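The Well Man

My aunt paid a man 400 dollars to find water with a bent stick. I drove out to Druvwood to watch him do it, mostly so I could say I told you so.

His name was Rok Spahić and he walked the field with his eyes shut, which I thought was a bit much.

"Here," he said. "Twelve feet."

"There's water under everything," I said. "Dig anywhere."

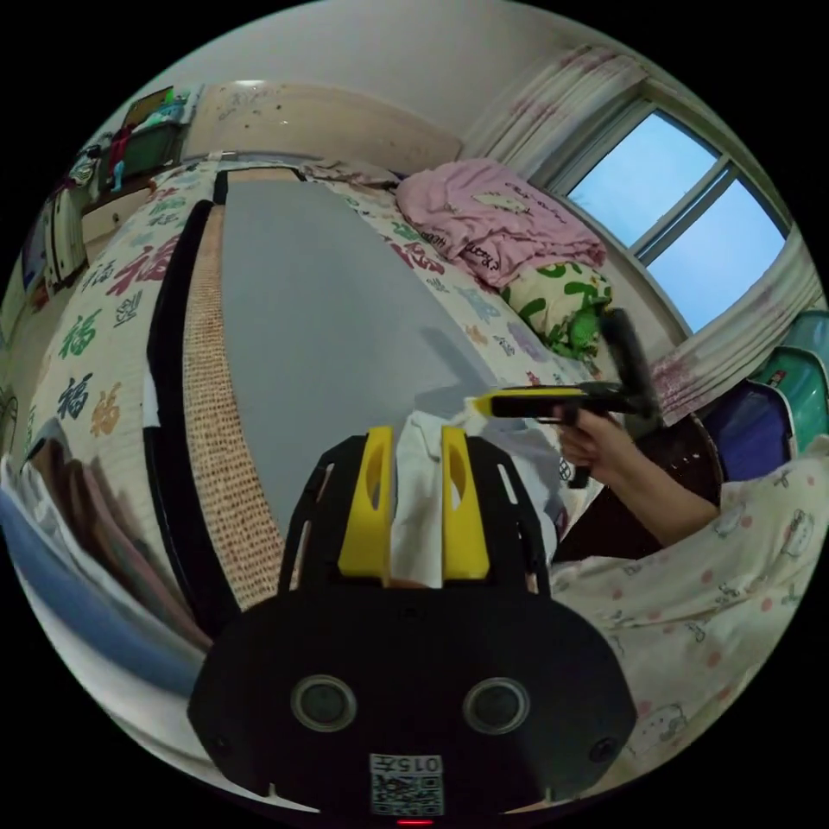 Aunt Mireille believed him, of course. She had believed in magnets too, and in a tea that was supposed to fix her knees. That night she stayed up late on the edge of the bed in cream pajamas with little pink dots, drawing plans for a pump house. I told her to wait for the drill - she told me to go home.

The drill came in May. They hit rock at 12 feet and water at 27, and she called it close enough.

I asked Rok about the difference. He said the ground had moved.

I wore my good white T-shirt to the first pumping, and I drank a glass, and I still say it tasted of pennies. 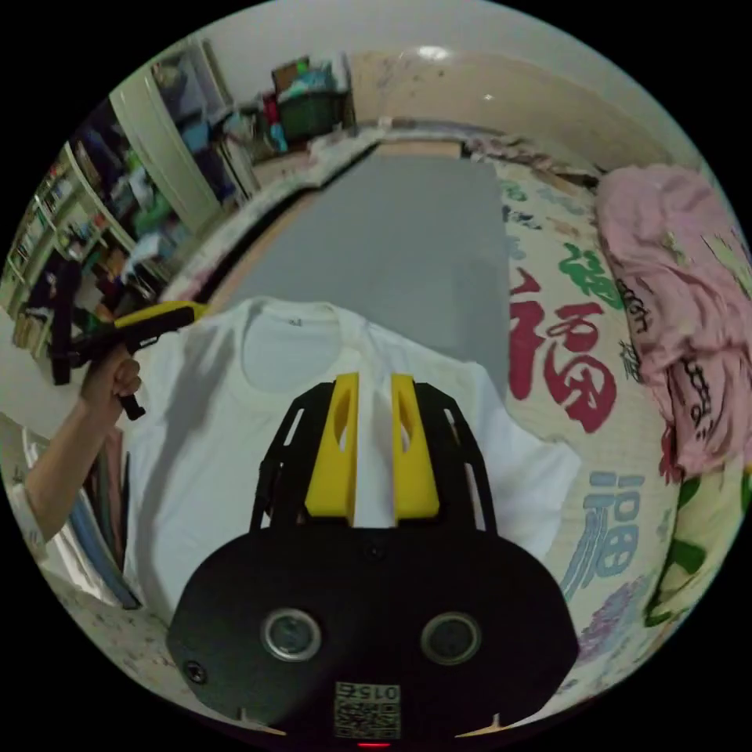

The Second Well

She called him back in the fall. He wanted 939 this time.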